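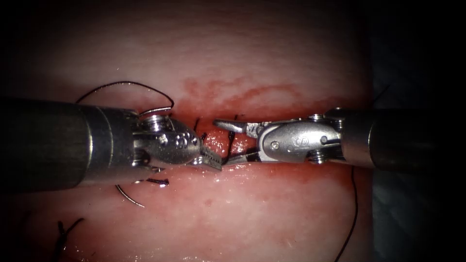

Search this forum Search Advanced search

Suture pads: closing the long incision without bunching

tealbasin
I've been practicing on the pink Utano pads since June and I still can't get an even closure with the needle drivers. The start of the line looks fine. By the middle, one edge is riding higher than the other and I'm pulling harder to make up for it. Black suture, running stitch, pad pinned flat. Same thing happens when I go slower. Is it my bites or the pad?

marlow_k
Bites, most likely. People take a deep one on the near side and a shallow one on the far side, and the line walks. Mark dots on both edges with a fine pen before you start. Do 16 stitches with the dots, then 16 without, and compare.

Also look at where your drivers are when you hand the needle over. If both sets of jaws come together right over the wound, like in the photo at the top, you have very little room to turn your wrist. Sometimes that's fine. I prefer to pass a little off to one side.

oldgauze
Disagree on passing off to the side. You drag the thread across the edge every time and on those soft pads it cuts in. Stay over the line and keep your movements small.

marlow_k
It only drags if there's slack in it. Take up the slack first.

oldgauze
And then you're pulling on the last stitch, which is how you get bunching. We're going in circles.

pinecounty33
Could be the pad too. I had a batch from Utano that were softer than the ones before and they tore at the needle holes. I switched to Seok pads and my closures looked better the same week. They cost more. I cut each one into strips and get nearly 11 practice runs out of it.

tealbasin
I hadn't thought about the slack. I usually have a big loop sitting off to the left and I only pull it through at the end. The pads do tear a little toward the end of the line, but I figured that was me.

marlow_k
A big loop is all right as long as you know where it is. Mine used to catch on the driver joint. Cut your suture shorter. You'll tie more knots, but that's practice too.

harborstitch
Have you tried interrupted stitches on the same pad? Each one stands on its own so you can see which bite is off. With a running stitch one bad bite hides in the next one. I did a month of nothing else - boring, but it fixed my far side.

oldgauze
Agree with that. Interrupted first, then running. Leave the Seok pads until you can close a cheap one.

pinecounty33
A torn pad doesn't teach you much either way.

tealbasin
I'll mark dots, cut the thread shorter and do interrupted for a while. One Utano pad left, then I'll decide about the others.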